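Last edited 27 Apr 2020 by Ifor Probert.

# stalham-pick

Code and recordings for the two-arm bench in the Stalham shared workshop. The arms move snack bags out of one cardboard box and into another. Everything runs from one desktop PC, and an operator drives the arms unless you pass `--replay`.

## What you need

- the follower arm firmware, in `fw/derenach`
- Python 3.7
- a fixed camera that sees both boxes
- a 20 A supply (the old 14 A one browned out when both arms moved together)

The gripper fingers are printed from `parts/vanloon_v3.stl`. Print two, at 75 percent infill.

## Setting up the bench

Put the source box on the left and the other box to its right, flaps open on both. Crackers, fries and chips are all fine, and bags of different sizes can share a box. Stand them upright where they fit. Keep the foam cubes and the rubber duck on the table in front of the boxes. They belong to the `small_items` task, but we leave them out for `bags` too so the background stays the same.
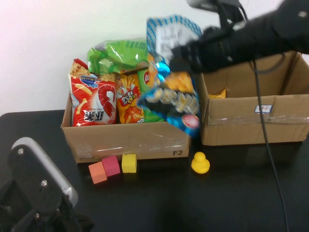 Grip force is set in `config/grip.yaml`. The default of 8 holds most bags by the top seam. Go higher and the thin ones split. Go lower and they slide out on the way across, mostly when the operator lifts fast.

## Running

 python record.py --task bags --out data/

Press `q` to stop. An episode is only written if you answer `y` at the prompt.

## Known problems

- The cable can catch on a box flap. Check the slack before each session.
- Shiny bags glare under the overhead light and the bag detector misses them.
- Tuvorska servos need re-zeroing after a power cut. Run `zero.py` with the arms folded.
- Recordings made before July use the old joint order. Convert them with `tools/reorder.py`.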